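Chapter 3: The Desk You Share

Last updated in December
By Catalina Tapia

I started my working life at a desk that belonged to three people at once. The firm was called Landico, it handled shipping paperwork, and the three of us had one long table between us with a lamp at one end and a single drawer that stuck. I still think about that drawer. Everything went into it: stamps, spare keys, a half-eaten roll of mints, somebody's bus pass. When we moved out we tipped it onto the floor and spent a whole afternoon working out what belonged to whom.

So when people ask me why an office skills textbook needs a full chapter on desks, I tell them about the drawer. You're going to spend a lot of hours at a table with other people's stuff on it (and they're going to spend a lot of hours with yours), and the habits you pick up in the first month tend to stick around for years. Mine did, and not all of them were good ones!

In Chapter 2 we looked at the room: light, outlets, where the door is, who gets the wall. In this chapter we come in closer and look at the top of the desk. I want you to think about it as a small piece of land with a few different kinds of traffic crossing it. There are the things you touch all day long, like a laptop or a pen. There are things you touch now and then, like your phone, if you're stronger than I am. And there are the things that pass through, such as cards, slips, packets and mail, which arrive in a pile and leave in a pile and make most of the mess in between.

That last group is the one I care about most. When I was at Venitz we ran the visitor desk for a big building, and in one year I handed out 1294 cards. I know the number because I had to write every one of them in a book. On a good day the cards stood upright at the front of a tray, where I could flip through them with one finger. On a bad day they were under the keyboard, under the phone, under my lunch. Same cards, same desk, and the bad days took me twice as long.

A plain divided tray fixes a surprising amount of this. The ones I like are light, open on top and cheap enough that you don't mind when one gets a coffee ring. You can put tissues in one cell and lean your cards along the front edge, and anyone who sits down can see what's there without asking you. 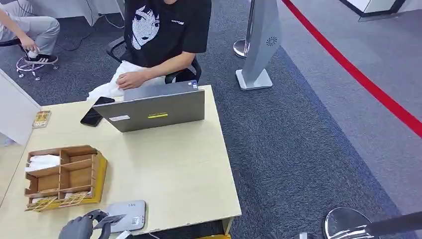

3.1 What Goes Where

Let's start with reach. Sit down at your desk, put your elbows at your sides and swing your forearms out across the table. Whatever your hands pass over is your near zone - keep it for the things you're using right now. Now stretch your arms out straight. The strip between the near zone and your fingertips is the far zone, and trays, dividers and anything you only want twice an hour can live out there.

At a shared table your far zone will often be somebody else's near zone. Before you put anything down in it, talk to them. I mean really talk, out loud, on the first day. At Barros I sat across from a very patient woman for half a year before I found out that my tape dispenser had been sitting exactly where she wanted to rest her hand. She'd been working around it the whole time.

Card readers, small scales and other flat gadgets get a rule of their own: leave a hand's width of bare desk in front of them. People come at these things from all sides, usually holding something, and they need room to get a card up to the gadget without knocking over a mug. If there's a laptop nearby, turn it so the person typing doesn't have to lean across the gadget to reach the keys.

One more thing before the first activity. Loose cards wander. Some 2000 of them went through the mail room at Cindska in the time I worked there, and when we cleaned behind the furniture we found 23 that had slid down between the desk and the divider. So check the edges of your table, especially where it meets a panel or a wall.

Activity 3A. Clear your desk completely. Put everything on the floor or on a chair, then bring back only what you need for the next hour, one item at a time. Write down where each thing went and keep the list, as we'll be using it in section 3.2.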